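缠绕膜与纸箱码垛：图片记录

阅读时间：8分钟

本页收录 Gatico 仓库成品暂存区的图片及对应的作业说明，内容限于纸箱码放、透明缠绕膜包裹和入位前检查。打包带、护角纸板和热收缩罩另有页面，此处只在必要时提及。文字由 Pierina Pagano 整理，参数以现行作业单为准，一月修订过一次，主要改动是起始圈的张力和顶部收口方式。

适用范围

适用于五层瓦楞纸箱的整托包装，货物为干燥、无外露尖角的成品。液体桶、编织袋和长条件不适用。混装托盘可以参照执行，但同一层内箱高应一致，箱高不同时高箱在下，矮箱在上，顶面用垫板找平。

Gatico 使用的标准箱高为335毫米，码放后连同托盘的总高上限为1600毫米。Vorport 中转库的货架层高允许更高的垛，但两处之间有调拨，高度统一按较低的一方控制。超过上限的余箱另起一托，不允许横置塞在垛顶。

码放

底层决定整垛的垂直度。箱体外沿与托盘外沿对齐，允许内缩，不允许外伸。外伸的箱角悬空，瓦楞纸箱的抗压能力主要来自四角的竖棱，棱下没有支撑时承载明显下降，静置一段时间后会出现下陷。

层间排列分为重叠式和交错式。重叠式各层箱角上下对正，抗压性能好，但各列之间没有咬合，整体性依靠缠绕膜。交错式相邻层转向，列间互相牵制，搬运时不易散开，代价是部分箱角压在下层箱面的中部。Gatico 的做法是下部各层重叠，最上两层交错。较重的货全部重叠，由膜承担约束。

箱面标签朝外。标签被夹在垛内的，入库扫描时要拆膜，重新缠绕的用料和工时记在发货班组名下。

封箱胶带应压实到底，胶带尾端不得翘起。翘起的尾端会粘住膜的第一圈，拆膜时连带撕破箱面纸层。

膜的选用

手工缠绕使用宽500毫米的透明聚乙烯膜，机器缠绕用膜宽度相同，预拉伸性能不同，两者不混用。手用膜装上缠绕机后容易在预拉伸辊处断膜，机用膜拿来手工缠绕则很难拉到需要的伸长量，缠完偏松。

透明膜便于核对箱面文字和观察箱体变形。黑色膜只用于客户要求遮蔽的货，须在膜外另贴一份托盘标签。

膜卷立放，避免端面磕碰。端面有缺口的膜卷，拉伸时从缺口处横向撕裂，缠到一半断膜的多属此类。低温季节膜卷应提前移入室内，冷膜偏硬，自粘性下降。

图片

暂存区，成垛纸箱，外裹透明缠绕膜。膜面有皱褶，带条状反光，膜下为棕色箱面。
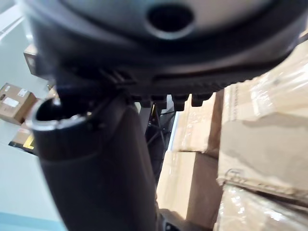 缠绕膜表面起皱，需要拆掉重缠吗？
看张力和层间贴合情况。膜已贴紧箱体、按压后能回弹的，局部皱褶可以保留；膜与箱面之间能伸进手掌并来回移动的，应从松动处以下开始补缠，补缠时新膜要压住原有膜层。箱角处膜已破口的，同样按补缠处理，破口贯通多层时整托重缠。

皱褶的成因大致分为三类。其一是膜架倾斜，膜的上下两边受力不等，松的一边起皱，皱纹多为斜向。其二是上下移动过快，膜以较大的斜角上箱，转过箱角后多余的部分折叠在侧面。其三是垛体本身不规整，上下层错位处膜被架空，张力集中在凸出的箱角上，凹入的一侧只有松膜。前两类在操作中调整，第三类要回到码放环节解决，增加圈数没有用处，只会让凸出的箱角受压更重。

缠绕顺序

膜头塞入托盘与底层纸箱之间，或系在托盘垫块上。系结应收进托盘轮廓以内，避免叉齿进出时钩住。

底部缠三圈，膜的下半幅压在托盘侧面，上半幅压在底层箱体。这一段的作用是把货物和托盘连成一体。只缠箱体、不缠托盘的垛，转弯时会在托盘面上整体滑动，外观看不出问题，移位之后才会发现。

向上移动时，相邻两圈重叠膜宽的一半。重叠不足处在斜光下能看出一条较暗的带，手指划过有台阶感。到顶后缠两圈，膜的上边高出顶层箱面少许，翻折后压住顶面边缘。随后以同样的重叠量向下返回，在中部偏下的位置断膜。

断膜后膜尾沿缠绕方向抹平，不打结，不塞入膜层之间。膜尾松开的，在缓冲辊道上会卷进链条，清理要停线。

张力以箱角不变形为限。起始圈张力取低值，中段逐步加大，顶部再放低。顶层箱上方没有压载，张力过高时箱角被拉成圆角，箱盖拱起，上面再叠托时受力不均。修订前的作业单要求全程同一张力，顶层压损较多，现已取消。

叠托与静置

叠托限两层，上托总重不得超过500千克。两托之间加垫板，垫板尺寸与托盘一致。底托箱面已有鼓起或下陷的，不得再叠。

静置区地面应平整。缠好的垛在潮湿环境下存放，膜内会结露，水汽不易散出，纸箱强度随之下降。Nirholm 线路的货在途时间较长，要求顶面不封膜，只用垫板覆盖，侧面照常缠绕。Gbeho 线路途中有露天换装，顶面必须加防尘片，防尘片的边缘压在最后两圈膜之下。

暂存区通道一侧的垛，膜面距通道标线应留出余量。叉车护架擦过膜面后，外层即使没有破口，也应检查擦痕处的箱面。

入位前检查

1. 从两个相邻侧面目视垂直度，有明显倾斜的退回重码。
2. 手推中上部，垛体应整体晃动后复位，单箱滑移为不合格。
3. 查看底部膜是否包住托盘侧面，叉孔内无悬挂的膜条。
4. 隔膜扫描标签。皱褶或反光造成读码失败时，抹平膜面后换角度再扫，仍失败的在膜外补贴标签。
5. 核对托盘标签与箱面批次。

拆膜

拆膜用带护套的钩刀，从上向下，刀口沿两箱之间的竖缝走，不在箱面中部下刀。先拆上半部分，取走顶层后再拆下半部分。整垛一次剖开后，重叠式码放的外列容易向外倒，此时人员不应站在剖开一侧。

废膜去除标签和胶带后单独打包。混入纸标签的废膜回收站按杂料计价，差额不大，但 Vorport 的站点会直接拒收。

用量统计

每卷膜的包装托数由班组在卷芯上记录，换卷时填入台账。目前台账满2000托汇总一次，按手工和机器分列。手工缠绕的用量离散较大，主要差别在顶部圈数和向下返回的重叠量。新员工前几托用膜偏多属正常，不做考核。

读者评论

码垛老周
下部重叠、上部交错我们也这么做。补一点：箱子长宽比不合适的时候交错不起来，中间会留空洞，这种情况不如全部重叠，顶层加一圈打包带。

qiuhe_07
请问高湿季节顶面不封膜，灰尘怎么处理？我们客户对箱面清洁有要求，垫板盖不住边缘。

Pierina Pagano 回复 qiuhe_07
可用透气的无纺布罩，罩边压入顶部膜层。成本比防尘片高，建议只用在有清洁要求的批次。

仓管小吴
隔膜扫码那条深有体会。枪正对着扫基本读不出来，偏一点角度反而一次就过。另外标签别贴在箱角附近，那里膜层最厚。

木瓜
第二类皱褶的说明能不能补个建议移动速度？只说“过快”新人不好掌握。

Pierina Pagano 回复 木瓜
手工缠绕不规定速度，以重叠量为准，每圈上升不超过膜宽的一半。机器的升降速度见设备页。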